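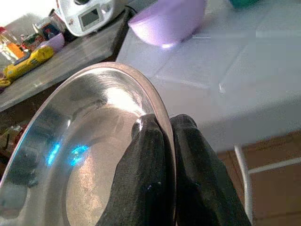 Tegan Grimshaw reckons the robot has taken the one part of the kitchen job that let people stand still for a minute. I have had her message open since lunch and I think she is half right, so a few posts on it.

Background for anyone new. I look after the handling arm in the prep kitchen at Skirkari. It moves bowls: from the rack to the counter, from the counter to the wash side, and back. It does not cook and it does not chop.

A steel bowl has a thin rolled rim and polished walls. The grip is a pinch on the rim, one finger inside, one outside. The camera sits close to the fingers, so on steel it sees a lot of reflected room. Most of my evenings in July went on that.

Before the arm, carrying was spread across the whole shift. Everyone did a bit and no one had it as a job. It was never on the rota, so when we came to plan the change there was nothing on paper to take away.

We logged one full day of it first. 177 bowl moves. Rostislav Urban thought I had double counted and went through the sheet himself. 177.

The arm now does the moves between the rack and the wash side. People still do anything with food in it. That split was Melina Margaritis's decision and I would not change it yet.

What changed first was the talking. You used to cross the room with a stack and pass four people on the way. Now you stay at your station. Two of the prep staff told me they go 15 minutes at a stretch without a word to anyone -- that was not in my test plan.

Second change: layout. The arm wants the rack in the same place every morning. People do not. We put tape on the floor, then moved the tape twice because it was where Andri Kaufmann likes to stand. He was there first, in fairness.

Third: the stop button. Everyone on shift can press it and no one has to explain why afterwards. In the first week it was pressed 11 times. I read the logs for the arm's side of it and leave the rest alone.

Back to Tegan's point. Walking a bowl across the room was a rest for the hands. Six of the prep staff now chop for longer without a break, and wrists were mentioned at the last shift meeting. A short pause each hour has been added to the rota, on paper this time.

Hours have not been cut. I was asked that in replies, so there it is. I cannot speak for next year and will not pretend to.

Next job is the lighter bowls. They slide when the fingers close, so the closing speed needs to come down -- and the cycle gets longer. Numbers when I have them.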